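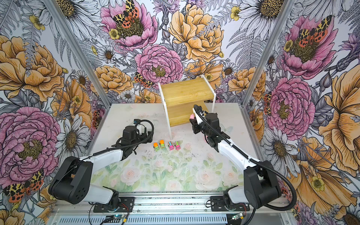
About Alari

Hello, and come in! I'm Rehema, and I run Alari, a little shop and playroom in Ernodbridge for people who like small toys and the shelves they live on. I say "people" because plenty of our regulars are well past school age and come in on their own, usually with something in a coat pocket they'd like to show me.

We opened in December with one counter, 30 toy cars and a roll of flowery wallpaper I'd been saving for a bathroom I never got round to. I do love a floral. Wallpaper, tabletops, curtains, the lot. My brother thinks toy cars should be sold against grey, but to me an orange and yellow car looks far more cheerful next to a few roses, and pink ones look lovely anywhere.

What we sell

Mostly little cars, the chunky, brightly decorated sort that fit in a small hand. We also do display stands, from single risers for a desk up to long wall shelves. Bamboo tops are what I get asked for most, and I like them on white acrylic sides myself, as you get the nice grain on top and the legs don't shout at you. If you've got an awkward alcove, bring me the measurements and we'll work something out (Ikhsan Menon does our cutting and is very patient with people who measure in hand-widths).

We buy collections too. The biggest so far was 778 cars, which came in biscuit tins and took Aishwarya and me the best part of a fortnight to sort. There are still a few tins under the stairs if you fancy a rummage.

Saturday tidy-up club

This started because my own two would never put anything away! Children from 7 upwards come along, tip out a box and then find a home for everything. Some sort by colour, oranges with oranges and pinks with pinks. Others go by size, or by who is friends with whom, and there have been some quite heated talks about that. I don't mind which way they do it. We line the cars up in front of the stand first, have a look, swap a couple over, and then up they go.

It lasts an hour, there's squash and a biscuit, and grown-ups are welcome to stay or to go and sit in the Grekis café next door. We have room for 20 children, so please let us know if you're coming.

Who's here

Me most days. Ikhsan in the workshop on Tuesdays and whenever a shelf is late. Aishwarya Kurian looks after the collections and answers emails much more quickly than I do. Kurniawati Wattimena runs the tidy-up club and has a very good eye for a straight row.

Finding us

We're on the corner opposite the library, with the green door. There's a step, but we've got a ramp, so give the bell a ring and one of us will bring it out. Prams can go in the hallway. Dogs are fine if they don't eat cars.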